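Section 4: Setting Up Your Zavex Bread Proofer

If you've followed me through Section 3, the cabinet is put together and standing level, and you've washed the water tray. Good! Now we can get some heat into it.

I set up my first Zavex on a windowsill in January and wondered why the dough just sat there sulking. Pick a spot away from windows and drafts, and leave a hand's width behind it for the vent. A kitchen counter is fine. So is a sturdy shelf, as long as you can read the dial without climbing on something.

4.1 First warm-up (empty)

1. Slide the water tray into the bottom rails until it clicks.
2. Pour in water up to the lower line. Tap water is fine, but if yours is as hard as the stuff we get in Filham, use filtered.
3. Close the door and turn the dial to 80 degrees (Fahrenheit – the Celsius marks are on the inner ring).
4. Leave it alone for 40 minutes. The green light will blink the whole time and then stay on.

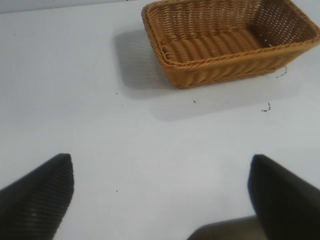
You may get a faint warm-plastic smell on this first run. Mine had it for two evenings and then it was gone. Open the door, wipe everything down with a dry cloth, and let the cabinet cool before you go on.

CAUTION: Unplug the cabinet before you lift out the water tray. The heating plate sits right under it and stays hot for a good while after the light goes off.

4.2 Your first loaf

Start with a plain white dough, please. I know the rye is tempting (Zlatko Halilović went straight to a seeded rye and phoned me three times in one afternoon), but white dough is much easier to read when you're still getting to know the machine.

1. Refill the tray to the lower line.
2. Warm the cabinet for 20 minutes with the door closed.
3. Set your dough on the middle rack in a bowl or a floured basket, loosely covered.
4. Check it at the 40-minute mark, and every so often after that.
5. Poke it gently with a floured finger. If the dent fills back in slowly, get your oven going.
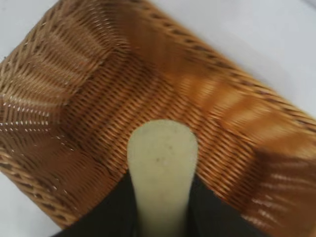 Woven basket, seen close up from above.

NOTE: The times on the door sticker are for a dough with ordinary dry yeast. Sourdough takes a lot longer, and I've given it all of Section 6 so I can ramble in peace.

If you're proofing 2 loaves together, put one on each rack and swap them halfway. The lower rack runs a bit warmer. Rupert Berchtold swears he never swaps his and they come out the same, so try it both ways and see what your cabinet does. 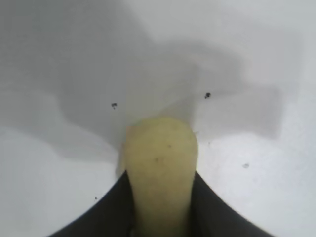 Tiradberg Home Bakers' Club – Equipment Group

4.3 If something seems off

Green light never stops blinking: the door probably isn't shut. Push the lower corner until you feel the magnet grab.

Water running down the glass: too much in the tray. Pour some out and leave the vent open one notch.

Dough has a dry skin: tray's empty, or the cover slipped. Brush the skin lightly with water and carry on, it'll most likely be fine.

Still stuck? Bring the cabinet along to a club evening and ask for Zdenka Nikolovski or me. Bring the power cord too!

Section 5 covers cleaning and descaling.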